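Mahlet Assefa has made salt caramels for 14 years and does not particularly like them. "I like the burned ones," she says. "You can't sell those. I've tried."

Her business, Worku, runs out of a former dry cleaner's with one window and a great many sheet pans. When I visit in October she is on batch three of the day and has already thrown out batch two, which she describes as "a very expensive floor wax."

She started by copying the caramels her aunt Tsegereda Wolde mailed every winter. The aunt never wrote the recipe down. "She told me to cook it until it smelled right. Right compared to what? I was nineteen." 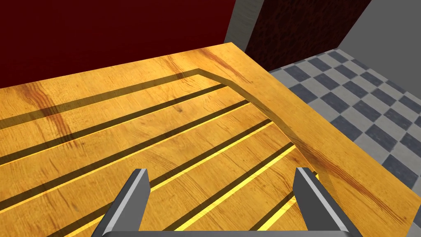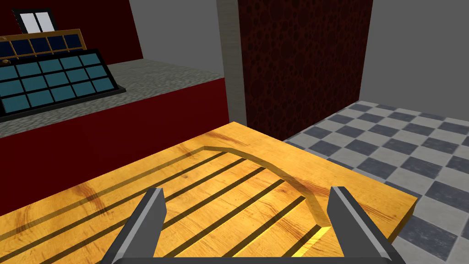
Assefa's real quarrel is with soft caramels, the kind that surrender the second you unwrap them. She cooks hers up to 20 minutes longer than most people would dare, and customers complain about their fillings. "I tell them to suck on it. It's candy, they have all day." She has opinions about surfaces, too. Marble is for people with movers, she says, and she approves of wood with streaks and knots in it, the browner the better, for setting out the finished pieces. Sticky caramel in a carved groove is another matter. "You'll be in there with a toothpick until Easter."

Her one employee, Desta Wako, wraps by hand and eats, by Assefa's count, seven a shift. Wako disputes the figure. "Some of those were broken," he says.

I ask whether a chocolate-covered version is coming. Assefa looks at the pot for a while.

"Ask my aunt," she says, and goes back to stirring.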